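Grinano Refurb Bench
Thread: notes on stripping desktop towers for reuse. We took in 52 office machines from Rotdale in July and most of the work is the same case opened over and over. Posting the parts that cost us time.

1/ Lay the tower on its side, panel off, and look before you touch a screw. On these cases the power supply, the board, the graphics card and the drive cage are all reachable from one side. Anything that has to be flipped halfway through goes on a separate pile.

2/ Work on a surface that doesn't move. We use slotted aluminum profile. It scratches paint, so a case going back out as a complete unit gets a mat under it. A case going for parts does not.

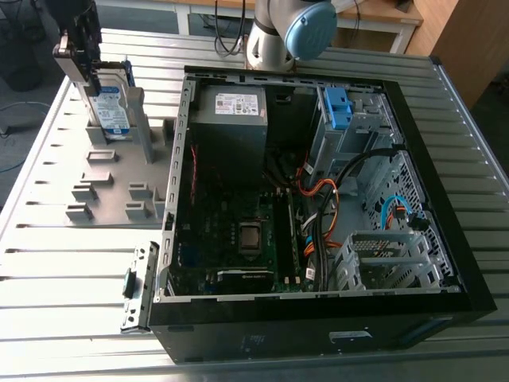

Tower open on the slotted table. CPU socket empty, blue clips in the drive cage.

3/ An empty socket is the most fragile thing in the case. Bent contacts are the top reason we write off a board. If you have a plastic cover, fit it as soon as the CPU is out. If you don't, keep one in your pocket next time.

4/ Drives come out first. Everything after that involves leaning, pulling or tipping, and a hard drive likes none of those.

5/ Order we settled on: SATA data, SATA power, drive, graphics card, memory, board power, board. The power supply is last. Its leads are bundled through everything else, and pulling it early means threading connectors backward past parts you haven't removed yet.

6/ Small metal goes missing. I/O shields, slot covers, drive-bay blanks. A missing shield turns a sellable case into a discount case. Ours go into a tray with the case number on it. A shield left on the rail ends up on the floor.
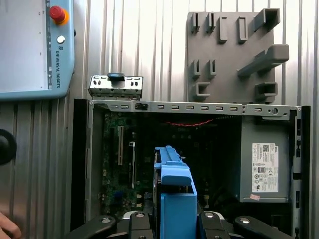

Top rail of the case with a small perforated bracket set down on it. Gray fixture board against the wall.

7/ Fixture boards: print the slots slightly wide. We modeled the first set to exact part thickness and every slot needed filing. Printed plastic comes out tight. The second set took 19 hours on the printer and needed no filing.

8/ Orientation matters more than neatness. A part stored upright in a slot can be picked up by its edges. A part lying flat gets picked up by its contacts.

9/ Caddies. The blue plastic type flexes, and that is how it is meant to come off. Spread the sides a few millimeters and the pins leave the screw holes in the drive. If you need a screwdriver as a lever, one pin is still seated.

10/ Keep fingers off the circuit board on the underside. The drive is held by its sides or by the caddy, never across the board.

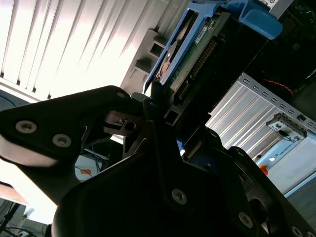
Hard drive in its blue caddy, circuit board side showing.

11/ Caddies get reused, drives mostly do not. We keep 200 caddies in a bin sorted by latch shape. Latch shape is the only reliable way to tell the variants apart. The part number is molded where you can't read it with a drive fitted.

12/ Drive labels: record the serial before the drive goes in the wipe queue. We log it in Rasevton, which takes a scanner or typed input. Typed input is where the errors come from. Scan it.

13/ Cables. Office towers ship with the power leads tied in factory bundles. Cut the ties only if the supply is leaving the case. Retying takes 5 minutes per unit and never sits as flat as it did.

14/ Long leads that arch over the drive cage get pinched when the panel goes back on. Route them before closing, then press the panel with one hand. If it springs back, a lead is under it. Don't force the latch.
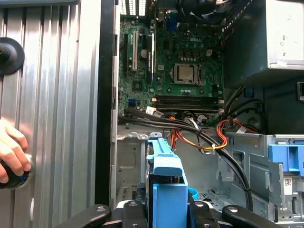
15/ Dell boards get their own line in our sheet. On some models the front panel connector is proprietary, and the board is worth much less without the case it came from. We keep those two together and sell them as a pair.

16/ Coin cell: test every one, replace anything under 3 volts. A machine that forgets its clock gets returned as faulty even when the rest of it is fine.

17/ Memory last checked, first blamed. Reseat it before you run any other diagnostic. Both clips should close without help from your thumb.

18/ Finished cases go to Gillies for paint touch-up on the outer shell. The inside gets compressed air and a dry brush - no liquid cleaner near the board.

19/ Slot dimensions for the fixture board are going up once I have measured the low-profile cases. Those use a narrower bracket and the current slots are too loose for it.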